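Textiles and Everyday Life - Session 4 handout
Caring for cotton knits

Hello again! I promised I'd type up my notes before the weekend, so these are more or less what I said in class, minus the long detour about my grandmother's mangle.

We started with the word "knit", and I want you to keep hold of it. Woven cotton (a bed sheet, a dress shirt) is threads crossing over and under. Knit cotton is loops pulled through loops, like a hand-knitted sweater only much, much smaller. Loops can open up and slide, so a T-shirt stretches when you pull it on and a pillowcase doesn't.

They also explain most of the sad things that happen in the laundry. At the mill the fabric gets pulled lengthwise while it's made, and the first hot wash lets it relax. Shorter and wider - you've all owned that shirt. I wash mine at 82 degrees Fahrenheit and I've stopped losing sleeves.

Necklines get their own section next.

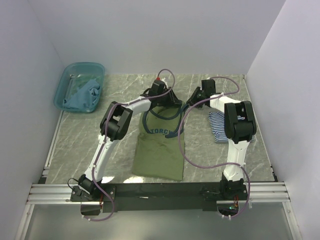
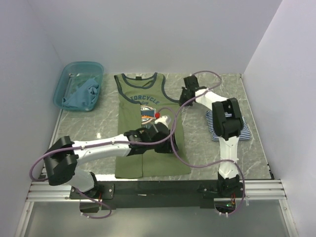
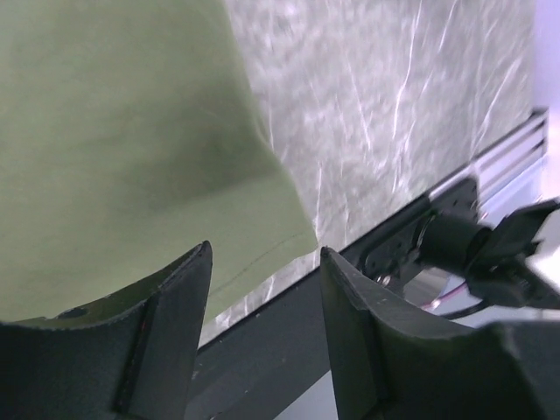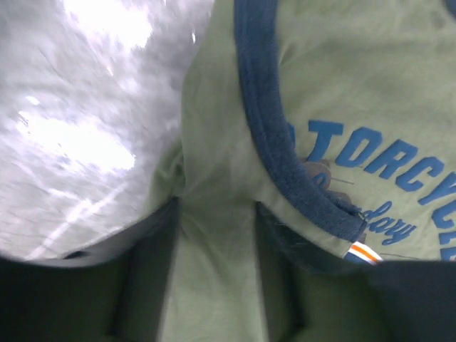

Photos: Furnach

Rib knit is the one to remember. It's made of columns of knit and purl side by side, and it springs back far better than plain jersey does. That's why collars and cuffs are so often made of it. Hang a wet shirt by the shoulders and even good rib will sag over time, so I dry mine flat on a towel, or folded over the line at the underarms. My Buchanan drying rack has lasted me through three apartments and I will not hear a word against it.

Printed chests need a bit of kindness too. Turn the shirt inside out before it goes in the wash, and keep the iron off the print (use a cloth in between if you really must press it).

A few of you asked about pilling. Those little balls are short fibers that work loose and tangle. Longer fibers pill less, and so does a tighter knit. A cheap fabric comb takes care of the rest.

For next time: bring one old knit you don't mind cutting up, and read the Kultthorpe mill chapter, pages 60 to 82. Skip the bit on dye chemistry, we'll do that together in the lab.

If you missed the February swatch session, talk to me after class and I'll find you a spare set.

Ailsa Strachan
2 Mar 2019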